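3.2 Household sorting habits in Tejada

When we began talking with families in Tejada, we expected that most of them would think about recycling the way the town leaflet does, by material. What we heard was a good deal more personal than that. Of the 564 households that answered our November survey, only 39 sorted strictly by the printed list - the rest had worked out systems of their own, often handed down from a parent or a neighbor, and they were very happy to tell us all about them. Parisi found much the same thing in Werero, where over 1000 residents were asked to keep a kitchen diary. Color came up again and again in our interviews, and people tended to remember a red bin (Figure 4) long after they had forgotten what its label said.

Figure 4. A red plastic bin on a white tabletop. 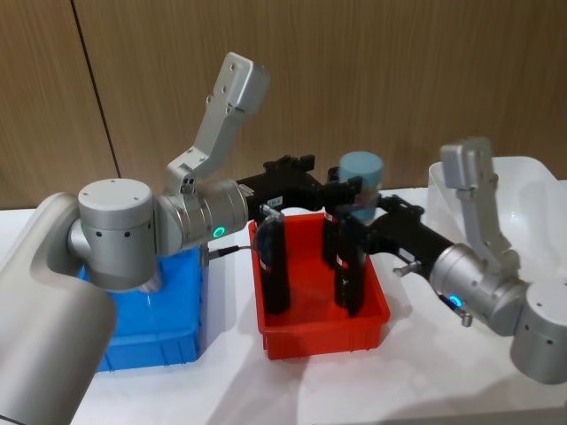
3.3 Differences between neighborhoods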